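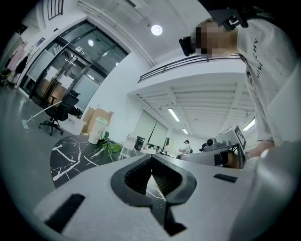
Demonstration Operators, Handheld Gripper Collection (11 positions)

Effiong is hiring operators to record manipulation tasks with handheld grippers. The recordings are used to train control policies for two-finger arms. Work is on site at the Clakeck building, ground floor. Positions are fixed term and end in May, with extension possible depending on the task schedule.

Position summary

The operator holds one gripper in each hand and performs short tabletop tasks according to a written task card. Each gripper carries its own camera, and a head-mounted unit is worn during recording. A smaller part of the work is remote control: the operator drives a fixed arm from a paired controller and repeats the same task card. Operators alternate between the two modes. No one is assigned to remote control only.

Duties

Set the table according to the task card. Objects are ordinary household items such as tumblers, bottles, small plants and packaging.
Check that the marker panel is seated and the camera lens is clean before each block.
Perform the task at the pace given on the card. Pauses longer than 3 seconds in the middle of a grasp make the episode invalid.
Label each episode as complete, failed or aborted immediately after recording. Failed episodes are kept and must be labeled honestly.
Report slipping fingers, loose tape or tracking loss to the shift lead. Operators do not repair grippers.

The current task set, Hiker, calls for 1598 accepted episodes. A second set, Bravex, uses the same hardware and is mostly two-handed: opening flaps, passing an object from one gripper to the other, placing upright objects without tipping them. New operators start on Hiker.

Requirements

Age 18 or over.
Able to stand for blocks of 70 minutes with a break between blocks.
Full use of both hands, with enough grip strength to open and close the gripper trigger repeatedly. A short trigger test is part of the interview.
Normal or corrected vision. Contact lenses are easier than glasses under the head-mounted unit, but glasses are accepted.
Able to read task cards in English and follow them literally.

Prior work with robots is not required. Experience in assembly, lab bench work, camera operation or physical therapy is useful. Applicants who have recorded demonstrations elsewhere should say which type of device they used and whether the data was single-arm or two-arm.

Training

Training is paid at the full rate. It covers gripper handling, calibration, labeling and the stop procedure for the fixed arm. Trainees record practice episodes, which are reviewed with them and then deleted.

Privacy

The cameras pick up the room and the people in it. Faces are pixelated before data leaves the site. Operators sign a recording consent form before the first session. Applicants who do not wish to be recorded should not apply for this position.

How to apply

Send a resume and a list of available shifts to Ibrahim Ogundipe, collection lead, Effiong, with the subject line "Gripper operator". State morning or afternoon preference. Applications close Jan 15, 2021. Interviews are held on site and include the trigger test and one practice task.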